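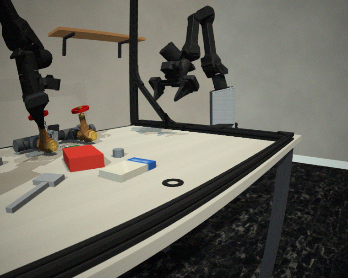
Exam Stools and Procedure Chairs: Your Questions

Do you sell to individuals or only to clinics?

Mostly clinics, dental offices and the occasional veterinarian. If you are a private person who simply wants a very good stool, we won't ask why. The price is the same.

What is the difference between the Flevis and the Ilell?

The Flevis is a procedure chair with powered height, powered back and a footrest you move by hand. The Ilell is the stool you sit on while working beside it. People do order one believing it to be the other, so please look at the picture in the catalog before you call Kristine.

How much weight can the Flevis hold?

500 pounds, evenly distributed. A person sitting on the footrest is not evenly distributed. The footrest is rated for 112 pounds and has never been a seat, whatever your last chair put up with.

Can I clean the upholstery with bleach wipes?

Yes, if you go over it with a damp cloth afterward and let it dry. Left to itself, bleach turns the seams stiff and then you will write to us about the seams. Alcohol gel is fine on the base but not on the armrests.

The chair went up and now it won't come down.

Check the lockout switch under the seat on the left side. It is small, gray and exactly where a knee can find it. If the switch is off and the chair still won't move, unplug it for a minute and try again. After that, call service and ask for Ward Goossens.

Do the casters work on carpet?

They roll on carpet the way a shopping cart rolls on a beach. Order the large casters - they add an inch to the seat height, so measure your desk first.

How long does delivery take?

Stools ship within a week. Chairs are built to order by Vandenberghe and take around 50 days, longer if you choose a color other than black, navy or sand. November orders tend to arrive in the new year, and we would love to be wrong about that.

Can you take away our old chair?

Yes, for $100, provided it is on the ground floor and unplugged. Please empty the drawers. We have a box of other people's tongue depressors and don't need a second one.

Who do I contact about a warranty claim?

Ilse Jansen, with the serial number from the plate under the seat. The number on the box is the box's number.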